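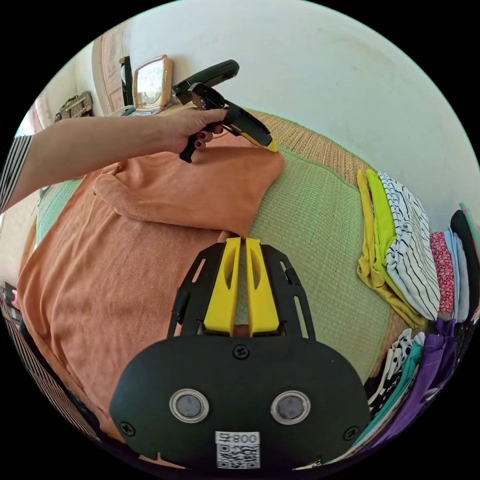
Dollavard compares finger designs for its hand-held grippers

Dollavard has begun a second round of comparative tests on the hand-held grippers it uses to record manual tasks for robot arms. The work runs until February and covers two finger sets, one supplied by Flalier and one by Hailu.

Clothes folding was chosen as the main task. The operator works with a gripper in each hand, pressing down one part of the garment with the first while the second takes hold of the fabric and carries it over. Yellow slotted fingers are fitted for the present stage. Garments are laid flat on a mat, folded, and placed to one side before the next is taken.

The first round produced 2793 recorded folds, of which 198 were rejected during checking. Most rejections were put down to the fingers closing on two layers of cloth when only one was wanted. Thick knits gave more trouble than thin shirts, and sleeves more than hems.

In the current round each finger set will be used for 600 folds. Operators change over after every 5 garments, so that tiredness does not count against one design. Grip width, closing time and the number of repeated grasps are logged for each fold. Camera settings are kept the same throughout.

Selected recordings will then be passed to Etommont, where they will be used to train a controller for a pair of fixed arms. The arms will carry the same fingers as the hand-held units, and the two sets will be compared again on that equipment.

Dollavard said it would publish the finger drawings and the table of results once the arm tests were complete. No decision has been made on wrist mounts.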